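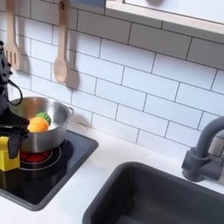

The play kitchen is now set up in the children's room at the Livgate branch and can be used any time the room is open. It came to us from the Prosser playgroup, which moved to a smaller hall in June and had no space for it.

The kitchen has a white counter with a black stovetop and a dark gray sink set into it. The pot is stainless steel and holds its heat if it has been left in the sun, so please keep it off the windowsill.

Play food is kept in the bin marked 816, next to the picture books. Most of it suits children ages 3 and up. Smaller pieces are in a separate tub at the desk - ask if you would like to borrow it.
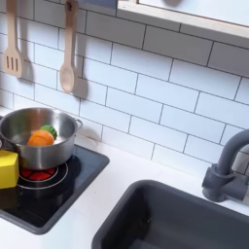

Orange and green play vegetables in the pot, with the spatula and spoon hanging behind.

Please put the food back in the bin before you leave and hang up the wooden utensils. Staff wipe down the counter and sink on Monday mornings before opening.

We could still use two small plates and a dish towel. Donations can be left at the Livgate desk or dropped off at the Tallunora branch - please mark the bag "play kitchen."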